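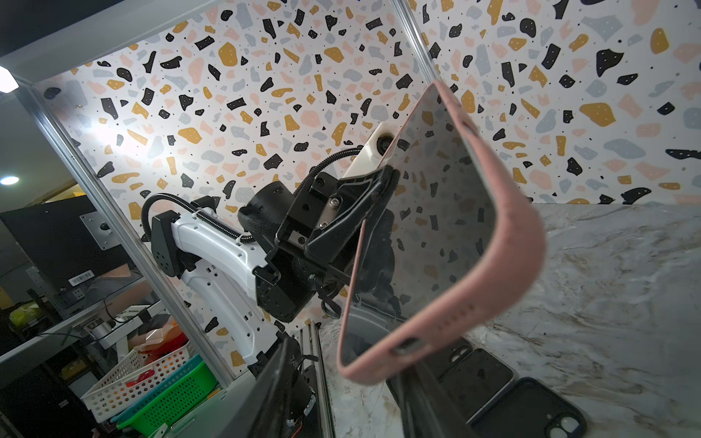 CIVCOMBE — Setine has opened a materials testing service for makers of soft-touch consumer goods, with intake starting in June. The service measures how silicone, rubber and coated plastic parts hold their color and surface finish over long use. Typical samples are small molded items such as a pink phone case with a matte, speckled rim and a glossy black inside back panel, where two finishes meet in one product and must be graded separately. Each finish is assigned its own gloss and color values.

The standard program runs 30 days and covers skin oil exposure, ultraviolet light, abrasion and heat cycling. Clients may submit up to 105 samples per order. Results are issued as a single report with color shift, gloss loss and hardness listed by sample number.

Setine developed the method with Gallardo, a pigment supplier. A trial at the Tultilgate laboratory tested 519 parts, of which 471 stayed within the agreed color limit for the full program. The remaining parts failed mainly on ultraviolet exposure — most of them in light shades.

"Soft finishes are usually approved by eye," said Valeriano Mateos, technical director at Setine. "The report gives buyers and molders the same numbers to work from."

Orders are accepted from molders, brand owners and importers. Samples must arrive unwashed and in closed bags.

Press contact: Consuelo Cantero, Setine, Civcombe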